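Jihad Hattar is talking before I get the recorder on. Something about queues. He runs the planning side at Lamptey, small software shop, two arms, one planner, and he wants to start with what broke in November.

"Both arms wanted the same bit of air," he says. "Planner gave it to both. On paper fine, the paths were 200 milliseconds apart. Then one controller lags and there goes your gap."

So they threw out the timing. The new planner, Rosen, doesn't schedule by clock. It hands out space. An arm asks for a region, gets it, moves, gives it back. The other one waits or finds something else to do. Simple idea, took them 11 rewrites.

"The first ones were polite to the point of deadlock," Hattar says. "Each arm waiting for the other. Forever. Great safety record."

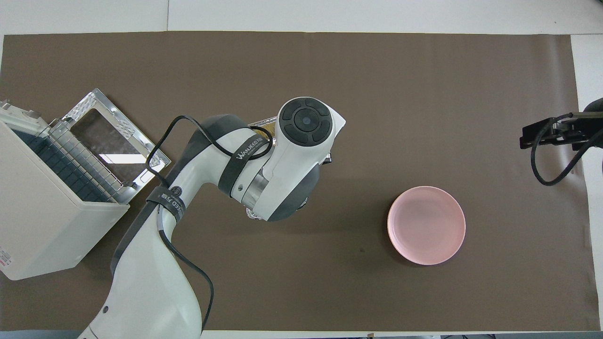
Rellance, reading a draft of this, objects that reserving space is just a slower clock, and that a decent controller with honest latency numbers would make the whole thing unnecesary. Hattar has heard it before. Shrugs.

"Sure, if you have honest latency numbers. Send me some."

What about perception? Shorter answer then I expected. The planner never sees pixels. It gets object poses and a confidence for each, and anything under the threshold is treated as bigger than it is. Shiny stuff gets a fat margin. Foil, glass, metal trim, depth goes to pieces on all of it. A hinged door is worse because it changes shape, so a door gets modeled as the whole sweep, open to closed, until the tracker commits.

"People hate that. You lose a lot of table to a door. But then you never plan through one."
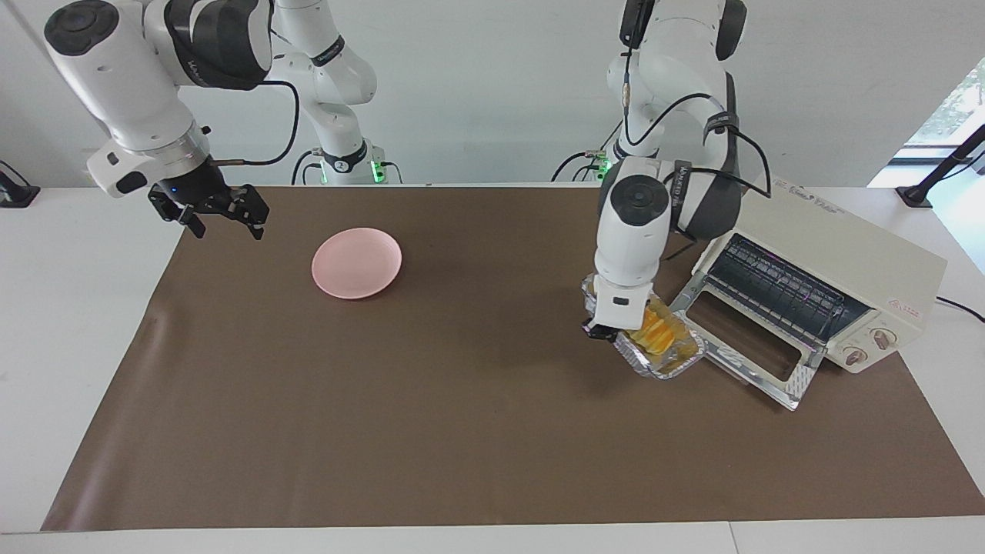
Foil tray in one gripper, the other gripper open. Toaster oven at right.

Tooling is where he gets loud. Their log viewer, Atex, replays every reservation next to the joint traces, so you can scrub to the moment an arm got refused and see who was holding the region. Before that it was text files and guessing.

"I'd give up the planner before the viewer," he says. Then takes it back. Then says it again.

Next up is releasing a region early, link by link, while the arm is still leaving it. Works in simulation. He wants the refusals logged properly first.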